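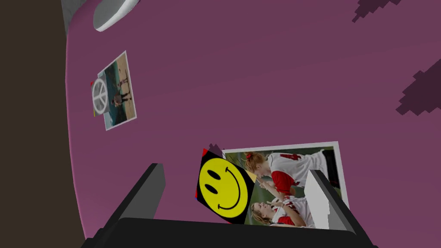
December
By Mirjam Verbeke

Norard's kitchen team used to spend its mornings resetting a real worktop between robot trials. Most of those trials now run in a simulated kitchen, and the jobs in the office have moved with them. The pictures on this page come from that simulation.
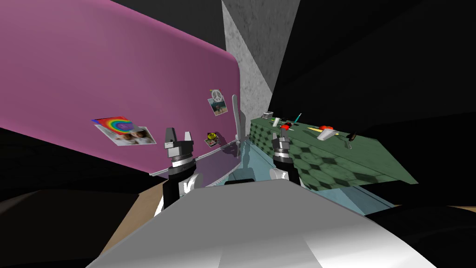
Hagos Alemayehu was a bench technician for eight years and now reviews runs at a desk. He looks mainly at how the arms approach a surface and what is close to it. With two grippers out in front, one near the pink panel and the other by the corner of the green cabinet, he checks the clearance on both sides before he passes a run. He does 36 reviews on a normal shift. He says his back is better and his eyes are worse.
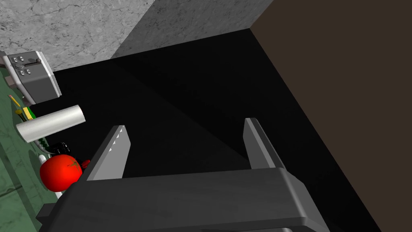
Screen work is now limited to two hours at a stretch, with a break of 15 minutes after it. Lucero Condori asked for that in the spring, when people were eating lunch at their desks to get through the queue. She also got the late shift changed, so the last review starts at 6 and the office is shut by 8.
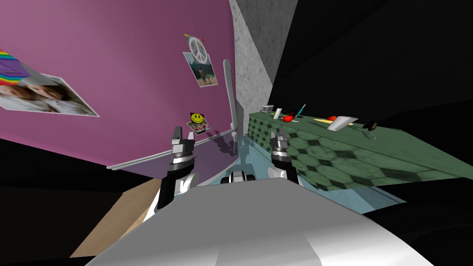 Two of the old bench posts have gone. Anselmo Yupanqui took one of the new ones, laying out objects and writing the tasks — he had six weeks' training for it, and would have liked more. The real bench is still used for final checks, and the technicians take turns on it so that everyone keeps their hand in. The rota for the new year is being drawn up now.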